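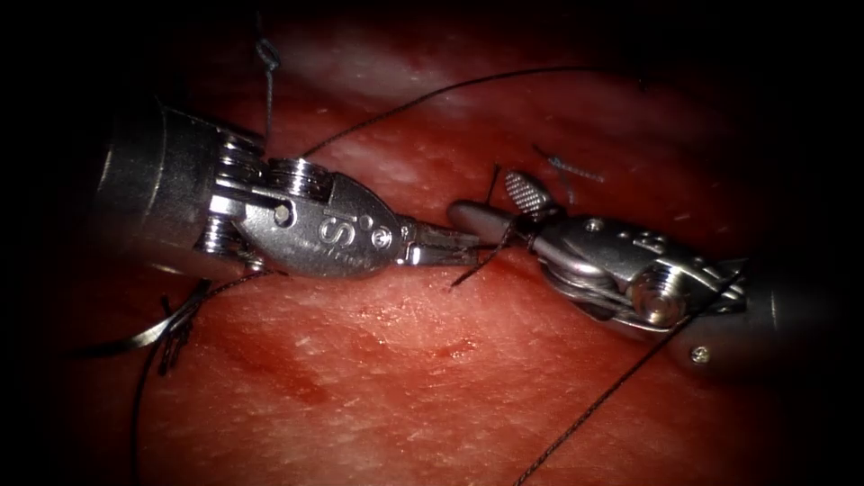
Left jaws closed on the thread, right one open. August, bench tissue.

Quarter past nine in the evening and I'm only now sitting down with my tea, so forgive the handwriting (I say this to myself, I suppose, as the only one who ever reads these). We finished the last of the knot runs today! Mesfin read me the total over the phone as I was walking to the bus, and I made him say it twice. Out of 88 handovers the policy managed 60 without anyone touching the console, and the old one, the one we were all so proud of in spring, never got near that.

What changed is such a small thing. Ghazala had been saying for weeks that we should stop training on whole knots and cut the demonstrations up at the moment the thread passes from one tool to the other, and I kept putting her off because the relabeling sounded so dreary. Well, it was dreary. Lovely and I did it over 2 long afternoons with a bag of dried apricots between us, and I owe Ghazala an apology and probably lunch.

The failures are still mostly slack thread. When a loop drifts over the shiny part of the tissue the tracker loses it, and then the right arm goes hunting about in a way that makes me want to reach in and help. Fouzia thinks we should try dimming the light before we touch the model again. I'd like to look at the failed runs in order first, slowly, with the sound off.

Must remember to ask Anum about the Zerkitz booking.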